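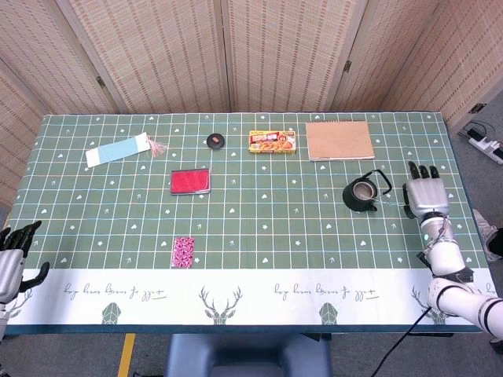

Table linen is the first topic in the July household notes, following the change of supplier at the Skikville reading room. The old cotton cloths were washed at 140 degrees Fahrenheit and lost length with each cycle until the drop on the short sides was under 3 inches. Their replacements come from Jarnero and are sold by the running yard. On the tea table we now have the green one, with thin white and light-blue lines forming a grid, small white hearts and stars between them, and a wide white border with deer heads along one edge. The border should run along a long side of the table. Laid across a short side it hangs crooked, and the grid makes any skew easy to see.

The grid has a second use. When the cloth goes back on after washing, pick one line near the middle and align it with the long edge of the tabletop, then smooth outward to both sides. Starting from a corner takes longer and usually leaves a diagonal crease. Two people can do it in under a minute. One person should clip the far side first.

Washing instructions for the new cloths are as follows. Shake outdoors. Treat tea stains before the wash with a paste of baking soda and water, left on for 28 minutes or until dry, whichever comes first. Machine wash at 104 degrees, no bleach, low spin. Do not tumble dry. Iron from the reverse side on medium. The printed border has not been tested at a higher setting and the label does not give one.

Teapot. The black cast-iron pot with the metal strainer stays in use for the afternoon table. Rinse the pot and strainer with hot water only. Detergent should not be used on the inside. Dry both parts separately with a towel and leave the lid off for at least an hour before the pot goes back on the shelf. The strainer goes in last. If rust spots appear on the rim, boil spent green tea leaves in the pot for 20 minutes, pour off, and repeat once. The pot must not be set directly on the cloth when filled. A cork mat is in the left drawer, along with a spare.

Small items. The table tends to collect whatever people have in their hands when they sit down: bookmarks, notebooks, card cases, tins, packets of one thing or another. At closing, the table is cleared completely and the cloth brushed. Personal items go in the gray tray by the door and are kept for 39 days. Bookmarks with tassels should be laid flat in the tray, tassel combed straight, and not pushed into a book that belongs to the collection. A thick tassel left between pages will mark the paper. Unmarked notebooks are opened at the inside cover only, to look for a name. Food in closed packages is moved to the kitchen shelf and discarded at the end of the month. Open food is discarded the same evening.

Tea stock. The Plurnalberg black is down to one tin and has been reordered. The Ung roasted green arrived in larger bags than before and no longer fits the canisters, so the remainder is in the upper cupboard with a clip on it. Use the open bag first. Dose for the iron pot is two level spoons for either tea. Steep the black for four minutes and the green for two, and lift the strainer out when the time is up, or the second pouring will be bitter.

Costs. The Jarnero cloth came to 67 dollars including hemming. The old cotton cloths have been cut down for use as drying towels and are stacked under the sink. They still shed lint and should be kept away from the glasses until they have been through a few more washes.

The hours of the tea table are unchanged, from 3 p.m. until the room closes. Corrections to the washing instructions can be left in the notebook on the kitchen counter.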